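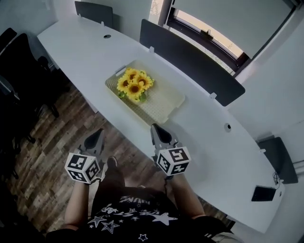

Star T-shirt at the long white table.

Talavera v Clalon, cup semi - match thread

baseline_bess
Just in from the arena and my voice has gone completely. What a second half! Eleven down at the break, Maeve Rafferty picks up her third foul, and I was already working out the bus home. Then they switched to the 2-3 zone and Clalon couldn't find a shot for love nor money. 60-58 and we're in a final!!

zonebuster
Lovely win, but I'm not having it that the zone did it. Clalon missed open corner threes all through the third. Play that again in the final and Erent will bury you.

baseline_bess
Did you watch the same game? They were open because we wanted them open. Their two best shooters had been on since the tip and their legs had gone. That's coaching, that is.

hoopla_dan
Somewhere between the two for me. The zone slowed them down, but the rebounding out of it was rough. Best thing all night was the bench - the kid who came on for Rafferty took a charge in the last minute and the whole place stood up.
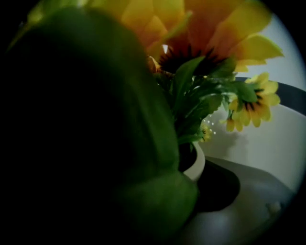 She'd had hardly any minutes since December as well, so fair play to her for being ready. I'd start her in the final and bring Maeve on at the end of the first quarter.

zonebuster
Start her over Rafferty? Come off it. Maeve is the only one who can bring the ball up against a full-court press, and Erent press from the first whistle.

quarterpast
Does anyone know the gate? It felt packed at our end.

hoopla_dan
They announced 432. More than 700 for the final if both sets of fans turn up, I reckon. It's at Rultero again, so get there early for parking.

baseline_bess
I'll be there with the drum! And Dan, I love the kid too, but you don't drop your captain for a final. Play them together, Maeve on the ball and the kid chasing everything.

zonebuster
That I could live with. Man to man though.

baseline_bess
Zone!

quarterpast
Is there a coach going from our end, and are there seats left?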